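I went to Fliltthorpe on a Wednesday meaning to ask about robots and came home with a head full of invoices. Kulap Wattanapong runs the buying for Tevevico, and she budgets for table-laying the way I budget for a kitchen – badly at first, then with a spreadsheet!

Her first quote covered two arms and nothing else. No spare fingers, no cables, no training days.
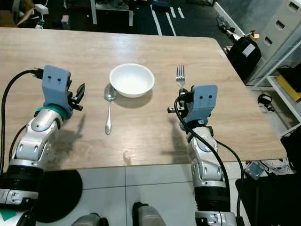 So now she keeps 200 pounds a month back for small parts (she showed me the tin, it's a biscuit tin) and asks every supplier for 3 references before she'll even talk about price. Delivery slipped to December anyway. She's already pencilling in a second bench, and would I like to see the quotes? I would, as it happens.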